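Transcribing a box of consular letters, where do I start?
Posted by Verkwood

Our town archive just let me photograph 563 letters from a shipping agent's office, mostly 1890s, and I'm thrilled! The handwriting changes partway through and half the names are abbreviated. Should I expand the abbreviations as I type or leave them alone?

Jocelyn Umali
Oh, what a lovely find! Leave them exactly as written and put your expansion in square brackets, so readers can see what's yours. I did 54 letters the other way and had to redo every one (my own fault, and I still enjoyed it). Keep the shelfmark and page number at the top of each file too.
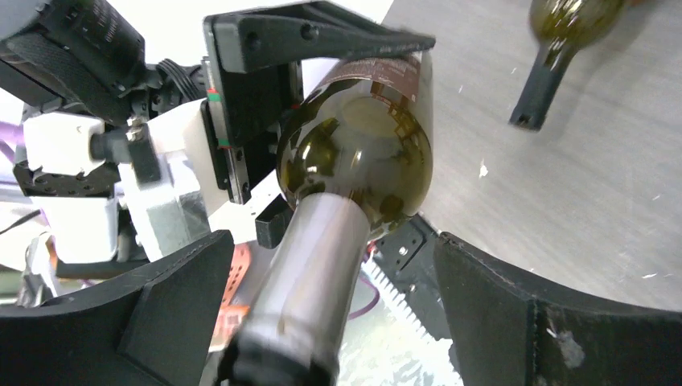 Start a name list on day one as well. Mine has around 3000 entries now and I open it constantly!

Iwasaki
agree with Jocelyn. also check if the archive has an old finding aid, ours was in a drawer

Contact us | Copyright Darkimis Community Help | Back to top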